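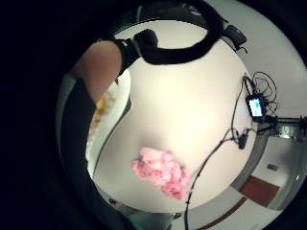 The Melasholm job queue opens at six in the morning, and Karlijn Verbruggen is usually already logged in. She is waiting on a relaxation run of a nickel grain boundary, one of 87 she has to get through before August. Each one starts as two blocks of crystal, rotated against each other and pushed together until the atoms at the seam are close enough to interact.

Most of them go wrong the first time. Atoms end up too close, the energy shoots up and the run stops within 10 steps. Verbruggen deletes the overlapping atoms, shifts one block slightly and submits again.

"People think the computer does the work," she says. "It does the arithmetic. Setting up the box is still a person's job."

Comar, the small firm where she works, sells this kind of result to companies that make heat-resistant alloys. Its customers want to know which boundaries will hold and which will let sulfur creep in and weaken the part. A test furnace can answer that too, but it takes months and the samples are expensive.

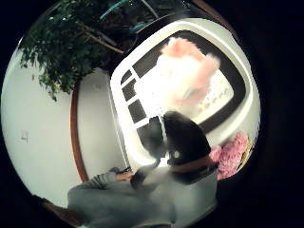

The firm's founder, Cor Lambrechts, spent years writing interatomic potentials, the formulas that tell a simulation how atoms pull and push on one another. He is blunt about their limits. A potential fitted to a perfect crystal may say nothing useful about a boundary, and a pretty picture of the result won't reveal that.

So Comar checks. Of the first set, 53 boundaries were recalculated at higher accuracy by Josefien Van Acker, using cells small enough for quantum methods. Most agreed well. The ones that didn't were nearly all high-angle twist boundaries -- the same type that had caused trouble in an earlier project for Tarigan.

Van Acker now keeps those in a separate folder and runs them with a newer potential. It is slower. A 3000-atom cell that used to finish over lunch now takes until evening.

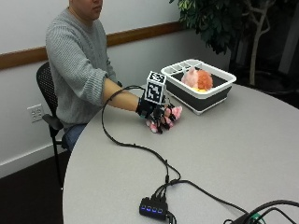
Reaching across the table, with a black sensor glove on the hand.

Lambrechts would like to publish the full set, input files included, so that other groups can repeat the runs. Two customers have agreed and one is still thinking it over. Verbruggen has a shorter list of wishes. She wants the queue to open at five.

Contact the editors | © Plutstead Magazine. All rights reserved. | Back to top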